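About Burnico

Burnico is a small evening school for people who want to learn how to read the numbers and claims that get thrown at them. We teach adults. We do not give grades, and the certificate we hand out at the end will not get you a job. We mention that early because a lot of schools put it in small print.

The school was started by Socorro Bedoya, who spent a long stretch of her working life writing brochures for private colleges and came out of it with a low opinion of brochures. She wrote phrases like "career-ready" and "life-changing" for a living and never once was asked to check if either was true. Her first class was held in a borrowed dining room with a photocopied newspaper article and a pot of coffee. The article claimed that eating walnuts made people better at chess. It took the group two evenings to work out that the study behind it had never measured chess.

Socorro still teaches the opening session of every course, and she still uses the walnut article.

What we teach

The main course is called Reading Claims and runs for 13 weeks. It covers surveys, averages, charts that start somewhere other than zero, before-and-after stories, expert quotes, and what "up to" means in an advertisement (usually very little). You need ordinary arithmetic. If you can split a restaurant bill you can follow it, and if you can't, come anyway and sit near the front.

We also run a shorter course on medical news, taught by Ntombi Mofokeng. Ntombi was a pharmacist. She will not tell you what to take or stop taking, and she gets short with people who ask. What she will do is show you how to find the original study, how to see who was in it, and how to tell a large risk from a small one that has doubled.

Hernán Guzmán teaches the course on money claims. That one fills up first. It deals with investment flyers, extended warranties, reward points and the fees on things that are described as free. Students bring in their own mail. We ask them to black out account numbers before class, and each term somebody forgets.

How we think about teaching

We have tried most of the fashionable ideas and dropped the majority of them. For one year we put all the lessons on video, after a consultant told us that retention would climb. We had no way of measuring retention then and neither did the consultant. People watched the first video and stopped. We went back to a room with chairs in it. 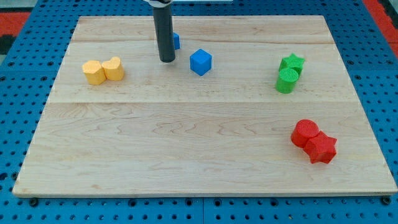

We also tried learning styles, the notion that some people learn by seeing and others by hearing or doing. It made for nice handouts. When Dennis Ogola joined us he asked what the evidence was, we went looking for it, and we threw away the handouts. That was an uncomfortable month for a school that claims to teach people to check things. Dennis now reviews every course once a year, and he has permission to be rude.

What seems to work is duller. Small groups, real material, the same question asked again a few weeks later to see if it stuck. Students argue with each other and with the teacher. Sometimes the teacher loses. We say "seems to" on purpose, as we have never run a proper trial and a school our size probably couldn't.

About our results

Other schools put a big number in this spot. We could too. In our last survey most of the people who answered said they were happy with the course, and we could have turned that into a percentage with a smiling face next to it. But the survey went out by email at the end of the term, which means the people who had quit weren't asked. Those are the people whose opinion we most needed.

So we have started calling them. Milagros Nina runs the office and makes the calls herself. The reasons she hears are mostly childcare, shift changes and parking. A few people say that the course made them gloomy, or that they had hoped to be told which newspapers to trust. We don't have a good answer to that last one. We don't hand out a list of trusted sources, and we understand why someone tired from work might want one.

A group of 200 former students gets our newsletter. It comes out when there is something to say. The November issue is always the longest, on account of the holiday ads.

Who pays for this

Students pay a fee. Anyone who can't afford it pays less, and we take their word for it. We had one outside grant, from the Akpalu fund, which gave us $3600 for books and a projector. The grant form asked us to describe our "transformational impact" and Socorro wrote that we would let them know. They gave us the money regardless, and we have thought well of them ever since.

We don't take money from companies whose claims we might end up discussing in class, and that has turned out to be nearly all of them. We do buy things like everybody else. Our booking page runs on Weveo, which we picked because it was the cheapest one that let people cancel without phoning. It is fine. It isn't "seamless," whatever the front page says.

What we can't promise

Taking a course here will not make you immune to being fooled. Hernán bought a mattress last year on the strength of a countdown clock that reset every time he opened the page, and he teaches a session on countdown clocks. We think that our students get a little slower to believe things and a little quicker to look them up. We would like that to be true, so you should be careful about taking it from us.

If you want to know what the classes are like, sit in on one. The first evening is free and there is no form to fill in – you just turn up and tell Milagros your first name. If you don't come back she won't chase you, although she may call once to ask why.

This page was last checked for exaggeration by Dennis on 27th July. He removed the word "unique" in two places.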